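How to Move Your Comics Collection to Digital Without Losing Your Place

I put this off for years. I had long boxes stacked in the hall closet, a spreadsheet I stopped updating somewhere in the middle of a crossover, and three different reading apps with a few dozen issues in each. Then one rainy June I sat down and sorted the whole thing out, and I have been reading more comics ever since! If you're in the same spot, this is the method I used. It takes a weekend for a medium-sized collection, and you can stop between any two steps.

What you'll need

A tablet with a screen big enough to show a full page. You can read on a phone using panel-by-panel view, and it's fun on the bus, but a double-page spread on a phone is a sad thing.

A catalog app. I use Verora, mostly for its search. Anything that lets you add your own tags will do.

A reading app that opens CBZ and PDF files. Mine is Hamis Reader. It remembers your page in every book, even when you have twenty open at once.

A computer with some free disk space, and a second drive for backup.

Step 1: List what you have

Don't buy anything yet! I know, I know. There's a sale on and the first trade of that series you loved is cheap. List first.

Go through one box at a time and enter the series title, the issue numbers and the format (single issue, trade, hardcover). Skip condition grades unless you plan to sell. I skipped cover variants too, except for the ones I really love. My boxes came to 189 series, a good half of which I had forgotten I ever started.

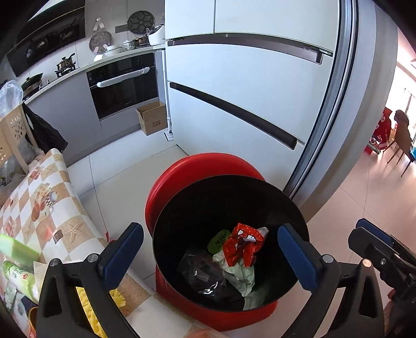 While you're entering titles, give each one a tag. I settled on these after a few false starts:

keep-paper: you want the physical book, full stop
go-digital: you want to reread it, but you don't need it on a shelf
finish: you stopped partway and want the rest
let-go: you won't read it again

Be generous with keep-paper. Signed issues, anything oversized, and the books you read as a kid all belong there. I also keep anthologies on paper, as a lot of the short stories in them have never been collected anywhere else.

Step 2: Check what's available

Filter your catalog to go-digital and finish, then look each title up in the stores you use. Start with the publisher's own site. Smaller publishers often sell plain PDF or CBZ files there with no copy protection, and those are the best kind to own. You can open them in any reader and back them up yourself.

Next try your public library's app. I found nearly every superhero run I wanted through the Sendville library, free, with new volumes showing up all the time. Borrow first, then buy the ones you go back to.

Add a note to each entry with the place you found it. If you can't find it anywhere, change the tag to keep-paper and move on. Older licensed comics (movie tie-ins, toy books, that sort of thing) are the hardest to track down, and rights change hands so often that a title can be missing one year and everywhere the next.

Step 3: Pick a file naming pattern and stick to it

This is the dull part, and it pays off every single day afterward. Mine goes:

Series Name (Year) 001 - Story Title.cbz

Use three digits for the issue number, even for a short series. Without the leading zeros, plenty of apps will sort issue 10 ahead of issue 2, and you'll spoil your own cliffhanger. The year goes in parentheses to keep relaunches apart — some titles have restarted at number one so many times that the name alone tells you very little.

For collected editions I swap the issue number for v01, v02 and so on. One folder per series, one parent folder per publisher, and that's all the structure I bother with. I tried sorting by writer once. It lasted until the first co-written book.

If you already have a pile of badly named files, use a batch renaming tool and try it on a copy of one folder first. I ran mine on over 2,000 files in an evening, and the only trouble came from annuals, which I had to fix by hand. I now write them as "Annual 001" after the series name.
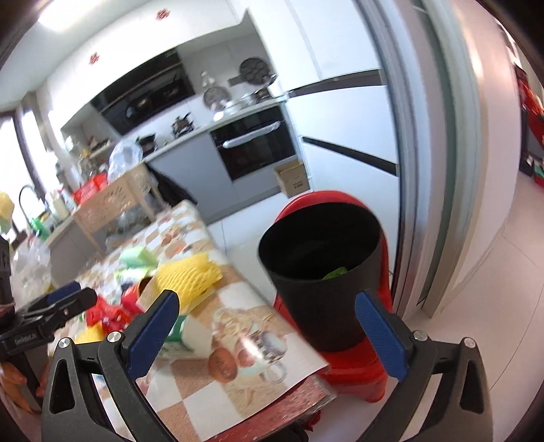
Step 4: Load the reader

Copy the publisher folders to your tablet over a cable if you can. Wireless transfer works, but it's slow with big files, and a transfer that drops halfway can leave you with a book that opens fine and then goes blank on page 14.

Don't load everything. I keep no more than 100 books on the tablet at a time and leave the rest on the computer. A smaller shelf is so much nicer to browse, and swapping in a fresh batch every month or so feels a bit like a trip to the comic shop.

Then check these settings:

Page fit: set to full page, with double-tap to zoom
Reading direction: switch to right-to-left for manga (Hamis Reader lets you set this per folder)
Spreads: show two pages in landscape, one in portrait
Brightness: turn off any warm night filter, at least for color books. It does terrible things to a good colorist's skies!

Step 5: Mark your place

Back to the catalog. For every series tagged finish, type in the last issue you remember reading. If you're not sure, go back one full story arc and start there. You'll lose an hour at most, and you'll enjoy it more with the setup fresh in your mind.

I also made a short list called Next Up with five titles on it. When I finish one, I add one. It has done wonders for my habit of starting eleven things and finishing none.

Step 6: Back up

Copy the entire comics folder to the second drive, along with an export of your catalog. In Verora that's under Library, then Export, and the plain CSV option is the one to choose. I repeat this whenever I've added a decent batch of new books.

Books bought from stores that only let you read inside their own app can't be backed up this way. Keep a list of them in the catalog with a tag for the store, so you know what's tied to which account.

Step 7: Find a home for the let-go box

My let-go books went to the used shelf at Tovar Comics, where I got store credit and promptly spent it on a gorgeous hardcover (tagged keep-paper before I'd even left the parking lot). School libraries and hospitals are often glad to have all-ages titles, but call ahead and ask what they take.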